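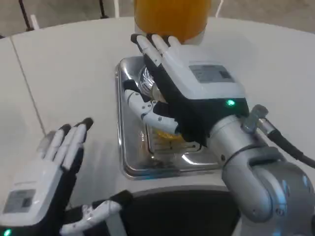 Workshop Tips › Props and Costumes

Making a cartoon villain's bomb for the display shelf

Every fan of old animated series knows the round black bomb with a short fuse. In Enedham we build one each February for the Jukance fan evening. It is only a prop, with nothing inside that can burn.

Start with a hollow plastic ball from a craft shop. Rub it with fine sandpaper and wipe off the dust. Two thin coats of matt black paint look better than one thick coat. Leave 40 minutes between them, longer if your workshop is cold.

For the neck, cut a ring from a cardboard tube, 5 cm wide, and glue it on the top. Small gaps can be filled with paper paste. The fuse is a piece of cotton rope, stiffened with wire – push the wire in slowly or the rope will open.

If your villain is Gosling from "Casum", paint the neck yellow. In the first episodes it was grey, but most people remember the yellow one.

Old brushes are good for dusty or scratched effects. Dip, wipe almost dry, then touch the surface lightly.

Please do not carry the finished prop in the street or on a train. Put it in a closed box with a label.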